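티켓 제목: 공유 폴더의 한글 파일명이 자모로 분리되고 야간 백업에서 일부 파일이 누락됨
접수일: 2026년 5월 4일
요청자: Wai-kit Chien (Clevano 편집지원팀)
담당: Hernán Sánchez (인프라)
대상: 파일 서버 Flilach, 백업 프로그램 Bellau
우선순위: 보통에서 높음으로 변경
상태: 해결, 관찰 중

증상 (요청자 작성)

Flilach 서버의 원고 공유 폴더를 윈도우 PC에서 열면 일부 파일 이름이 "ㅇㅝㄴㄱㅗ"처럼 자음과 모음이 풀린 상태로 보입니다. 파일을 열어 보면 내용은 정상입니다. 그런데 탐색기에서 "원고"로 검색하면 그 파일들만 결과에 나오지 않습니다. 같은 폴더를 맥에서 열면 이름이 정상으로 보이고 검색도 됩니다.

처음에는 보기 불편한 정도라서 그냥 썼습니다. 지난주에 교정본 하나를 실수로 지워서 백업에서 복원하려고 했더니 Bellau 복원 목록에 그 파일이 없었습니다. 옆에 있던 다른 파일은 다 있었습니다. 없는 파일이 더 있는지 확인 부탁드립니다. 지운 교정본은 담당 편집자가 자기 노트북에 사본을 갖고 있어서 급하지 않습니다.

1차 확인 (담당)

파일 하나를 골라 이름을 바이트 단위로 확인했습니다. 풀려 보이는 이름은 유니코드 NFD로 저장되어 있고, 정상으로 보이는 이름은 NFC입니다. NFC는 "원"을 한 글자로 저장하고 NFD는 초성, 중성, 종성을 따로 저장합니다. 맥은 두 방식을 화면에 똑같이 그려 주는데 윈도우 쪽에서는 프로그램과 글꼴에 따라 풀려서 나옵니다. 검색이 안 되는 이유도 같습니다. 키보드로 입력한 검색어는 NFC라서 NFD로 저장된 이름과 일치하지 않습니다.

서버의 파일 시스템은 두 이름을 서로 다른 이름으로 취급합니다. 그래서 한 폴더 안에 눈으로는 똑같은 이름의 파일이 두 개 있을 수 있습니다. 실제로 교정 폴더에서 그런 쌍이 나왔습니다.

질문드립니다. 이 파일들은 누가 어떤 방법으로 올립니까? 탐색기나 Finder로 복사하는지, 다른 프로그램을 거치는지 알려 주세요.

답변 (요청자)

외주 디자이너 몇 분이 맥에서 작업하시고, 압축 파일로 묶어서 전송 프로그램 Ho로 올려 주십니다. 저희 쪽에서 서버에서 바로 압축을 풉니다. 사무실 맥에서 Finder로 직접 복사한 파일은 괜찮은 것 같습니다. 확실하지는 않습니다.

2차 확인 (담당)

말씀하신 경로를 그대로 재현했습니다. 맥에서 한글 이름의 파일을 만들어 압축하고, Ho로 올린 뒤, 서버에서 풀었습니다. 이름이 NFD로 저장됐습니다. 같은 파일을 Finder로 공유 폴더에 직접 복사하면 NFC로 저장됩니다. 공유 프로토콜을 거칠 때는 이름이 변환되고, 압축 파일 안에 들어간 이름은 변환되지 않은 채 그대로 풀립니다. Ho는 압축 파일을 옮기기만 하므로 이 문제와 관계가 없습니다.

목록을 뽑아 보니 NFD 이름을 가진 항목이 파일과 폴더를 합쳐 3,000개입니다. 딱 떨어지는 수라서 출력 제한에 걸린 것이 아닌지 의심했고, 제한을 풀고 다시 돌렸습니다. 같은 수가 나왔습니다.

백업 누락 원인 (담당)

Bellau 로그에 오류는 없었습니다. 작업 결과가 매일 "완료"로 찍혀서 그동안 발견하지 못했습니다. 로그 수준을 상세로 올리고 밤 2시 작업을 한 번 더 보았더니 "중복 경로, 건너뜀"이라는 항목이 나왔습니다. 경고가 아니라 정보 수준으로 기록되는 메시지입니다.

Bellau는 색인을 만들 때 경로를 NFC로 바꿉니다. 이름이 NFD인 파일도 보통은 문제없이 백업됩니다. 다만 같은 폴더에 NFC 이름의 파일과 NFD 이름의 파일이 같이 있으면 색인에서 두 경로가 같아지고, 나중에 읽은 쪽을 건너뜁니다. 요청자가 지운 교정본이 이 경우입니다. 복원 목록에 그 이름이 아예 없었다고 하셨는데, 남은 쪽이 하위 폴더 "교정"의 다른 쌍에 묶여 있었습니다. 폴더 이름도 NFC와 NFD로 두 개가 있었기 때문입니다. 한쪽 폴더가 통째로 빠졌습니다.

이렇게 겹치는 폴더는 6개입니다. 목록은 요청자에게 메일로 보냈습니다. 이 시점에 우선순위를 높음으로 바꿨습니다.

시도했지만 쓰지 않은 방법

서버의 공유 설정에서 이름 변환 옵션을 켜 보았습니다. 맥 사용자에게 보이는 이름만 달라지고 디스크에 저장된 이름은 그대로였습니다. 원래대로 되돌렸습니다.

Bellau에서 색인 정규화를 끄는 설정도 확인했습니다. 설정을 바꾸면 기존 색인을 버리고 전체 백업부터 다시 해야 합니다. 겹치는 폴더가 얼마 안 되는데 이 방법은 과하다고 판단했습니다.

탐색기에서 이름을 직접 고쳐 쓰는 방법은 한두 개면 가능합니다. 요청자가 하나를 해 보셨고 정상으로 바뀌었습니다. 전체에 적용하기에는 너무 많습니다.

조치

가. 변환하기 전에 원고 공유 폴더 전체를 별도 볼륨에 복사했습니다. 복사본은 이름을 손대지 않고 그대로 두었습니다.

나. 겹치는 폴더는 자동으로 합치지 않았습니다. 요청자가 두 폴더를 나란히 열고 어느 파일을 남길지 정했습니다. 내용이 같은 파일은 하나만 남기고, 다른 파일은 이름 뒤에 "_맥"을 붙여 둘 다 보관했습니다. 수정 시각은 압축을 풀 때 바뀐 것이 있어서 판단 기준으로 쓰지 않았습니다.

다. 나머지는 이름 변환 스크립트로 처리했습니다. 먼저 변경 없이 목록만 출력하는 모드로 돌려 충돌이 없는지 보고, 그다음 실제로 적용했습니다. 하위 폴더부터 위로 올라가면서 바꾸도록 했습니다. 위에서부터 바꾸면 스크립트가 가지고 있던 하위 경로가 전부 틀어집니다. 처음 돌릴 때 이 순서를 잘못 잡아서 "경로 없음" 오류로 중간에 멈췄고, 순서를 고친 뒤 다시 돌렸습니다. 적용에 15분 걸렸습니다.

라. 문서 안에서 다른 파일을 링크로 불러오는 조판 파일은 링크가 끊길 수 있어 편집지원팀에 미리 알렸습니다.

질문 (요청자)

조판 파일 두 개에서 그림 링크가 끊겼다고 나옵니다. 그림 파일은 같은 폴더에 그대로 있습니다. 다시 연결하면 되는 건가요, 아니면 되돌려야 하나요?

답변 (담당)

다시 연결하시면 됩니다. 조판 파일 안에 예전 이름이 NFD로 저장되어 있어서 못 찾는 것입니다. 링크 창에서 폴더를 한 번 지정하면 같은 폴더의 나머지도 같이 잡힙니다. 연결한 뒤에는 꼭 저장해 주세요.

확인 (요청자)

둘 다 연결됐습니다. 검색도 이제 됩니다. "원고", "교정", "표지"로 해 봤고 예전에 안 나오던 파일이 나옵니다.

복원 시험 (담당)

변환 다음 날 밤 작업부터 "중복 경로, 건너뜀" 메시지가 나오지 않습니다. 로그만으로는 충분하지 않다고 보고 실제로 복원해 비교했습니다. 겹쳤던 폴더 전부와 임의로 고른 다른 폴더를 빈 위치에 복원하고 원본과 해시를 대조했습니다. 모두 일치했습니다.

예전 교정본 중에 서버로 옮기기 전 데스크톱에만 있던 것이 있는지도 요청자가 물으셨습니다. 자산 목록에는 편집지원팀이 쓰던 데스크톱의 디스크가 보관 중으로 되어 있습니다. 디스크 내용은 이 티켓에서 다루지 않고 별도 티켓으로 등록했습니다. 그쪽에서 나온 파일을 서버에 올릴 때에도 아래의 재발 방지 절차를 따릅니다.

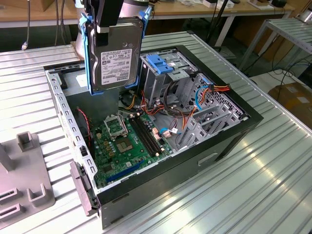
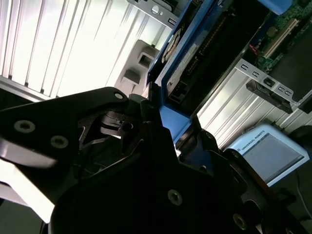 재발 방지

압축 파일을 서버에서 바로 풀지 말고 "접수" 폴더에 넣어 주세요. 접수 폴더에는 이름을 검사하는 예약 작업을 걸어 두었습니다. NFD 이름이 있으면 NFC로 바꾸고, 같은 이름이 이미 있으면 바꾸지 않고 편집지원팀에 메일을 보냅니다. 이 작업은 압축을 풀어 놓은 파일만 검사합니다. 압축 파일 안쪽은 보지 않으니 접수 폴더 안에서 푼 다음 검사가 끝나면 원고 폴더로 옮기시면 됩니다.

외주 디자이너분들께 맥용 압축 프로그램을 바꿔 달라고 요청하는 안도 나왔습니다. 사람마다 쓰는 프로그램이 달라서 보류했습니다. 새로 계약하는 분께 드리는 안내문에만 한 줄 넣기로 했습니다.

Bellau의 "중복 경로, 건너뜀" 메시지는 알림 규칙에 추가했습니다. 한 건이라도 나오면 작업 결과가 "완료"여도 인프라팀으로 메일이 옵니다. 시험용 폴더에 이름이 겹치는 파일을 일부러 만들어 메일이 오는 것까지 확인했고, 시험용 폴더는 삭제했습니다.

남은 일

별도 볼륨에 만든 복사본은 7월에 삭제합니다. 그 전에 이상한 점이 있으면 이 티켓에 댓글로 남겨 주세요.

다른 부서의 공유 폴더는 아직 검사하지 않았습니다. 목록만 뽑는 모드로 먼저 돌려 보고 결과가 나오면 부서별로 티켓을 나누겠습니다.

마지막 댓글 (요청자)

접수 폴더는 오늘부터 쓰고 있습니다. 한 가지만 여쭙니다. 메일이 팀 공용 주소로 오는데 제 개인 주소도 넣어 주실 수 있나요?

답변 (담당)

추가했습니다. 다음 알림부터 같이 갑니다.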